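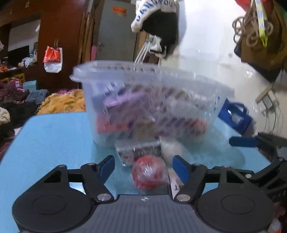
Bedeck Storage: frequently asked questions about snack and sweet tubs

Which tub should I use for wrapped sweets?
A clear tub with a wide, flared rim suits mixed packets. The contents can be checked without tipping them out. The Kundance range comes in two sizes, 400 ml and 800 ml. Larger sharing packets need the 800 ml tub.

Can loose and wrapped items share a tub?
No. Unwrapped sweets pick up smells from other foods and stick to film wrappers. Put them in a small lidded box first, then place the box in the tub.

How full should it be?
Stop at the base of the rim. Packets stacked above this point slide off when the tub is carried.

Where do the labels go?
On the outside, halfway up, or on a folded card stood beside the tub. Do not stick labels to the rim. Dzene card labels take ballpoint and pencil; felt-tip smudges.

Can I keep the tub in a bedroom?
Yes, on a table or shelf away from direct sun and radiators. Chocolate should be kept in a cooler room. Do not store tubs on bedding or in a metal cupboard that stands in the sun.

How often should I sort the contents?
Every 7 weeks is enough for boiled sweets and biscuits. Check the date on each packet and discard any with a split seam.

How do I clean it?
Warm water and washing-up liquid. Dry fully before refilling. The tubs are not suitable for dishwashers.

Are replacement lids sold separately?
Yes, under part number 2983. Warnex lids do not fit.

Page maintained by Yvonne Fothergill. Last updated 17 July 2023.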